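Washing a Race Suit and Fireproof Underwear

Updated Jul 21, 2025

Applies to multi-layer driving suits, single-layer crew suits, balaclavas, socks and long underwear used in stock car, sprint and club racing. Gloves and shoes are not covered. If the label inside the collar says dry clean only, follow the label and skip to Storage.

Before you start

Find the care label and the rating label and read both. Most suits are made from one of two kinds of fabric. In the first, the fiber itself resists flame. In the second, cotton is treated with a chemical finish that can wear out or wash out. A treated suit may have a limit on the number of washes. If yours does, keep a count on a card in the gear bag.

Check the suit for fuel, brake fluid and oil. A suit soaked in fuel must not go into a washer or a dryer. Hang it outdoors, away from any flame or pilot light, and contact the maker about cleaning.

You will need:
Liquid detergent with no bleach and no softener
A soft brush
A wide plastic hanger
A mesh bag for socks and balaclava

Step 1. Prepare the suit

Empty the pockets. Close the main zipper and all hook-and-loop tabs at the neck and cuffs. Open hook material will pull threads out of knit cuffs. Turn the suit inside out. This protects the patches and puts the sweaty side where the water can reach it.

Step 2. Treat spots

Put a few drops of detergent on the spot, work it in with the brush and wait 12 minutes. Do not use brake cleaner, hand cleaner with grit or a solvent stain remover. Rubber marks on the knees and seat often stay after washing. They are a matter of looks - leave them alone.

Step 3. Load the washer

Use a front loader if you can. A top loader with a center post can twist the arms and strain the shoulder seams. Wash one suit at a time. Underwear and socks go in a separate load, with no shop rags or street clothes.

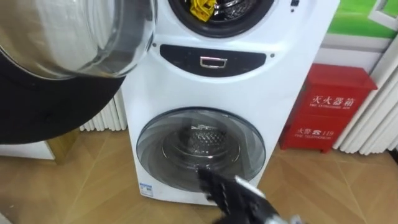
Front-loading washer with two drums.

Step 4. Wash

Set cold water, gentle cycle and low spin. Use half the normal amount of detergent. When the cycle ends, run 2 extra rinses. Detergent left in the fabric can burn, and so can softener, starch and scent beads, so none of the last three should be used at any stage. Chlorine bleach weakens the fibers and must also be kept out.

Step 5. Dry

Hang the suit on the wide hanger in the shade with the zipper open. Direct sun fades the color and weakens some flame-resistant fibers. Turn it right side out when the inner layer feels dry, then leave it until the cuffs and collar are dry too. Use a dryer only if the label allows it, on the lowest setting.

Storage

Hang the suit in a dry closet. Do not leave it in a closed helmet bag between events, or in the trailer next to fuel jugs.

When to replace it

Look over the seams, knees and cuffs after each wash. Holes, thin spots and open seams take the suit out of service until it has been repaired with flame-resistant thread by the maker or an approved shop. Ordinary polyester thread melts. Check your rule book for the rating your class requires before you pay for a repair.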